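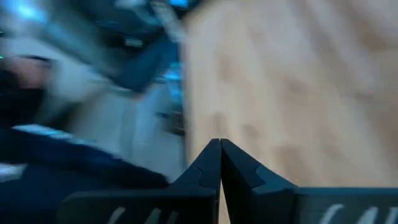

About Starkeck

Starkeck is an independent test workshop for grippers, arms, wrist cameras and controllers. We compare hardware for manufacturers, integrators and university labs, and report how it behaves under a fixed set of tasks. We do not sell equipment or take commissions on it.

How we test

Every gripper goes through the same 71 tasks, from picking up a washer to folding a tea towel. Each task is repeated 11 times per arm and controller pairing. Finger geometry is logged before and after a run: tip alignment, closing gap, wear at the contact faces. Two-finger parallel grippers make up most of our work — we also take suction and three-finger units by arrangement.

Wrist cameras are assessed on the moving arm as well as on the bench. Exposure time, latency and colour balance are recorded at three travel speeds. Clients receive the raw footage, including the blurred portions, along with the controller logs.

Our current reference controller is the Vukar, running firmware we have frozen for the year. Results from the older Gralent controller remain available but should not be compared directly, as its force loop ran at a lower rate.

People

Jozefína Jelínek — test design and reporting
Čestmír Paulík — arms, mounting and calibration
Iveta Procházka — cameras and data
Radek Kollár — controllers and firmware

Sending us hardware

We have tested more than 80 grippers to date. Units should arrive with a mounting drawing, a cable pinout and one spare set of fingers. Adaptor plates can be machined on site if the drawing is supplied in metric. The intake list for the next round closes at the end of April.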